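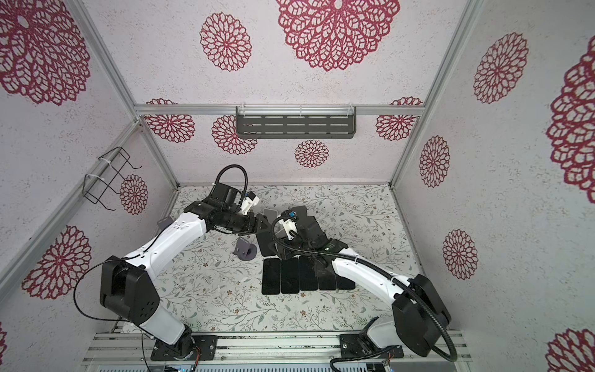
4.2 Task set and what the scores leave out

The student teams at Bradgate were given one bench task for the whole module: move phones and phone-shaped tiles on a patterned floor and set them on stands, using two arms. The task sheet, which we inherited from the Trimside course, claims that this "exercises coordination". We are not convinced that it does. Most of the logged attempts could be finished by one arm while the other did nothing useful, and the marking scheme gave the same credit either way.

Over the module the teams logged 408 attempts. The course report counts an attempt as a success if the object ends up on a stand when the timer stops. It says nothing of how it got there. A team that nudged a tile into place by luck scored the same as a team whose controller had planned the grasp. We therefore went back through the recordings and marked each grasp by hand, giving 3203 grasp events in all. Two of us did the marking, and our early disagreements were frequent enough that we rewrote the rules in February and began again.

Figure 3. Wrist camera view of the enclosure, with devices on stands on the floral floor and red rosettes on the wall. 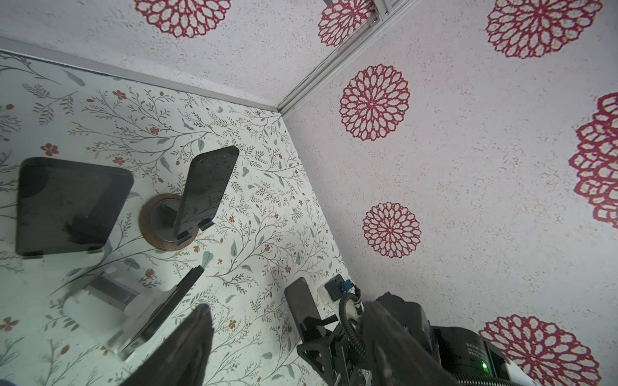

A second worry is the background. The Graston group argued that busy wallpaper makes a learned controller more robust - a fair guess, but their own trials never included a plain wall for comparison, and ours did not either. All we can say is that the students trained and tested against the same prints. A controller that had simply learnt where the flowers were would look quite good in our tables.

The time limit needs similar care. Attempts were stopped at 500 seconds, a figure taken from the Navaratnam worksheet with no reason given. Several teams slowed their arms to use all of it, which lifted their scores and tells us little about their code. We report the scores as they were awarded, with the hand-marked grasps beside them in Table 2, and we would not rank the teams on either column alone.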